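# The Slow Coffee of Pokthorpe 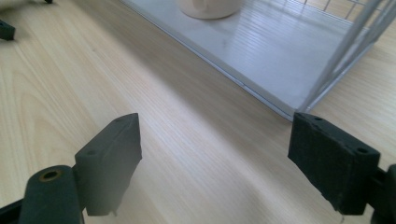 **POKTHORPE, June 8, 2019** - The ferry from Clevby takes 111 minutes, and the kitchen on board is closed for most of them. So you arrive hungry, and the first open door on the harbor street is Koivisto.

The cafe has 6 tables and one kind of coffee. It is boiled in a pot, left to rest, and poured without any hurry. I asked for milk and received it in a small glass, together with a cardamom bun which I did not order but was happy to pay for.

Pokthorpe has 183 people in winter. In August there can be 2,000, most of them day visitors who walk to the lighthouse and back. The islanders speak of this month with patience, as one speaks of rain.

I advise to come earlier. The path to Rornlow, the old fishing village on the north side, is then quiet, and the smokehouse there sells herring by weight until the herring is finished. Bring cash and a warm sweater - the wind does not read the calendar. The last ferry leaves at five.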